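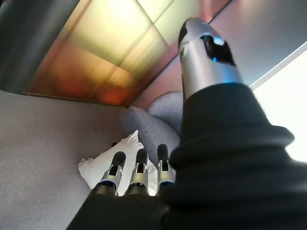

A storekeeper at Kunder, asked what the annual count was for, replied that it told the firm how wrong the books had been for the past twelve months and did nothing about the next twelve. The reply is a fair statement of the problem treated in this chapter.

Chapter 5
Stock Records and Physical Counts

5.1 Two quantities

Every stored item has a book quantity and a physical quantity. The book quantity is the opening balance plus receipts less issues. The physical quantity is what a person finds on the shelf. The difference between them is the variance, stated as physical less book, so that a shortage carries a minus sign.

At the Jutstead depot the August count covered 167 lines. Of these, 119 agreed with the books. Most of the remaining lines were small fittings issued by the handful and recorded by the box. The units of issue and of record should be the same; where they differ, the conversion must be printed on the bin card.

5.2 Sources of variance

Variance arises from unrecorded movement, from wrong recording of a true movement, and from error in the count itself. The last is often overlooked. A second count by a different person should be made before any adjustment is posted. Mahlangu permits an adjustment without a second count only where the variance is under 3 units and the line is of low value.

Timing differences are treated separately. Goods received after the cut-off but shelved before the count will appear as a surplus, and the entry of the receipt removes it. No adjustment is posted in such cases (see the Plaltus worked problem at the end of the chapter).

5.3 Cut-off

The cut-off is the moment after which no movement is entered until counting is complete.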